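# Furkisbridge Museum Friends – minutes, 20/02/2020

Held in the upstairs room at the library. Quorum met.

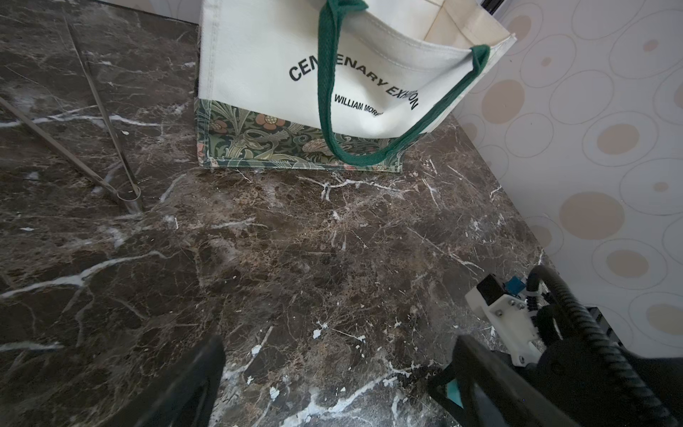

**1. Minutes of the last meeting**

Approved with one change: under item 4, "coach" should read "train."

**2. Membership**

Membership stands at 521, with 18 new members and 2 resignations. Renewal letters go out next week. Members who pay by check will get a second reminder, as several lapsed last year without meaning to.

**3. Spring lecture**

The speaker on river trade has confirmed. The hall at Atetance is booked and the deposit paid. Doors will open half an hour before the talk. Tickets stay at last year's price – a motion to raise them was not seconded.

**4. Shop and stock**

The shop subgroup asked for space to store cards and bags over the summer. The cupboard under the stairs is damp at the back and should not be used for paper or cloth. Clutora has quoted for metal shelving in the side office. The meeting wanted a second quote before deciding.

**5. Fall trip**

The September trip will go to the Giáp collection. We need about 100 names to fill both buses. If numbers fall short, one bus will be canceled and places given in order of payment. Lunch is not included. The secretary will ask whether the upper gallery can be reached by elevator.

**6. Newsletter**

Copy is due two weeks earlier than usual. The printer has changed its paper stock, and the sample passed around was thought too thin – pictures showed through from the other side. The editor will ask for the old weight.

**7. Other business**

The side door is sticking again. Reported to the library.

A member asked if meetings could start later. Left for the next agenda.

Meeting closed at 8:40 p.m.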